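Ticket 2753 - Riltia bimanual cell 5 - right gripper losing grip / protective stops
Opened 4/4/18
Priority: high (was medium)
Status: waiting on vendor
Site: Druvoncombe
Controller: Voicu, build 292

Symptom
Right arm drops out mid task. Fault 724 on the controller, "grip force deviation", then protective stop, both arms freeze where they are. Clears with a reset, runs again, faults again. Garden kit packing job mostly. Same job ran fine in February on the old build.

Not happening on the left. Swapped the jobs over so left does the bottle and right does the small tools, fault stayed with the right arm. So it's the arm or its cabling and not the program. Probably.

Worst on the spray bottle. Fingers close, it starts the lift, force reading goes to zero for a split second, controller thinks it's lost the part and opens up. That's the bit I don't like. If it loses the reading it should hold, not open. Raised as a seperate safety item, see further down.
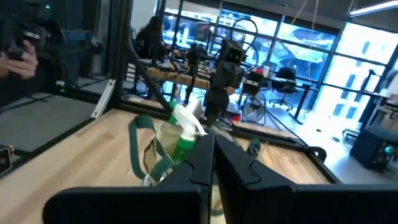

Tried so far
Power cycled the arm, left it off over lunch. No change.
Re-zeroed both grippers with nothing in them. Right one drifts after a few cycles, left stays put.
Wiped the finger faces, checked the screws. All tight.
Dropped speed to half. Fault still comes up, just takes longer to get there.
Put the old force limits back. No differance.
Rolled back to the previous build on the bench controller only. Can't do it on the cell, the Flalutov licence is tied to the current one and we'd lose the camera calibration.

Log from the last stop shows the force channel flat for three samples then back to a normal value. No position error, no motor current spike. Arm isn't hitting anything. Looks like a dropped signal to me, wrist connector or the cable where it bends.

Update, same day, after lunch
Wiggle test on the wrist cable with the arm in hold. Got the fault twice in a row bending it toward the elbow, nothing the other way. Did the same on the left, no fault at all.

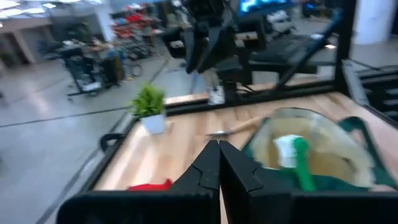

Soft and odd shaped parts are muddying this so I want them out of the test. The controller gets a low force reading off cloth even when everything is healthy, and you can't tell that from a dropped signal without pulling the log every time. For now no red cloth, no green mat under the glass bowl, and the brush comes out of the bowl before anyone runs anything. I don't want a glass bowl within reach of a gripper that opens when it feels like it. The spoon is OK to use, the wooden handle gives it something simple to close on and if it gets dropped who cares.

Safety item
Open on signal loss. Voicu manual says the default is hold last position. Ours opens. Checked the config and the setting reads HOLD, so either the build ignores it or it's being overridden further up. Asked Voicu which. No answer yet, chased once.

Until that's sorted:
Both arms at reduced speed, no exceptions.
Hands out of the enclosure unless the stop is pressed in. Pressed in, not just paused.
No glass and nothing heavy. No lifting over the rail.
If 724 comes up, don't reset straight away. Save the log first, then reset. Two logs already lost to people hitting reset.
If a part is still in the fingers after a stop, support it from below before you release, the right side lets go with no warning.

Retest, step by step
1. Stop pressed in. Check cables along both rails for rubbing or pinching, right side first.
2. Unplug and reseat the right wrist connector. Look for bent pins. Photo if anything looks off, attach it here.
3. Release stop, home both arms, re-zero both grippers.
4. Set out the garden kit: tote in the middle, trowel and pruning shears on the wood to the left and in front of it, spray bottle in the tote. Arms parked over the table with fingers clear of the bag before you hit start.

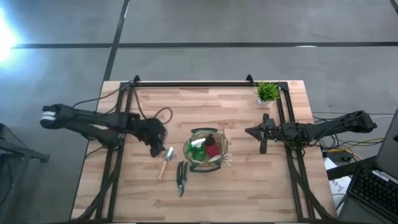
5. Run right arm only, bottle pick, half speed. Stop at the first 724 and save the log.
6. Same again with left arm only, so we've got something to compare.
7. If right faults and left doesn't, swap the wrist cables and repeat both. If the fault moves to the left it's the cable, order one and close this part. If it stays, gripper goes back to Riltia.

Spare cable: none on the shelf. Riltia quoting next week for delivery, have asked if they can do better.

Next update once step 7 is done. Please don't clear the fault history before then.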